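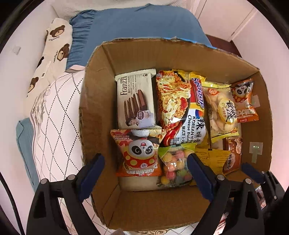 Snack box firm promises "no more surprises" on price

2/26/18

Subscribers to the Ollell monthly snack box will pay one flat price from now on, the company says, with postage, packing and what it calls "handling" rolled into a single figure. Whether anyone ends up paying less is harder to say, and the company has not been keen to help with the sums.

Under the old scheme a customer picked a box, was shown a price, and then met two further charges at the checkout. Those have gone. The new price for the standard box is the old price plus both charges, with a small amount added on top. Ollell describes this as "a simpler way to snack".

The firm, which trades from the Grivitz business park and sends out biscuits, crisps and sweets from abroad, has had a bumpy winter. In November it put a notice on its website saying that boxes would go out later than usual while it moved to a new packing hall run by Pētersons, the haulage company. The delay was meant to last 7 days. Customers on the firm's own message board were still asking after their parcels well into the new year, and several of the longer threads have since been closed to replies.

Ollell says the backlog has been cleared and that 3579 boxes went out in the last full month. It did not say how many had been ordered. Asked for that number, a spokesperson said the company was "focused on the future and on flavour".

There is also the question of what goes in. The website used to state how many items a standard box would hold. The wording now promises "a generous mix", and the weight has vanished from the page altogether. The company says this gives its buyers room to choose better things. It may do. It also gives them room to choose fewer things, and a customer with no number to check against will find it hard to complain.

Much of the attraction of these boxes lies in getting hold of something the local shop does not stock. Foreign biscuits are easier to find than they used to be, though, and plenty of corner shops now keep a shelf of them by the till. A box has to beat that shelf on price or on choice. On our reckoning, the new flat rate makes the first of those difficult.

We compared the contents list of one recent standard box with the same items bought singly from Undetti, the online grocer. Leaving out one packet that Undetti did not sell, the box came out 57 pence dearer. That is hardly a scandal, and some people will happily pay it for the fun of not knowing what is coming. It does sit oddly with the claim, still on Ollell's front page this week, that members "always save".

When we put this to the firm we were told that the saving was worked out against "typical high street prices". It would not say which high street, or when the prices were taken.

Cancelling has changed too. Members can now leave at any time, which sounds like good news until you reach the terms, where "any time" turns out to mean any time before the next box is packed. Packing dates are not published. Anyone who misses the cut-off pays for one more month, and the box cannot be sent back if it has been opened.

The company says it will email a reminder before each payment is taken. It made the same promise when the service began, and there are members on the message board who say they have yet to see one.

Existing subscribers move to the new price at their next renewal. Those who paid for a year up front keep the old rate until it runs out, but they should check their account page, as the tick box for automatic renewal has been switched on for everyone. It can be switched off again under "Preferences", near the foot of the page, below the recipes.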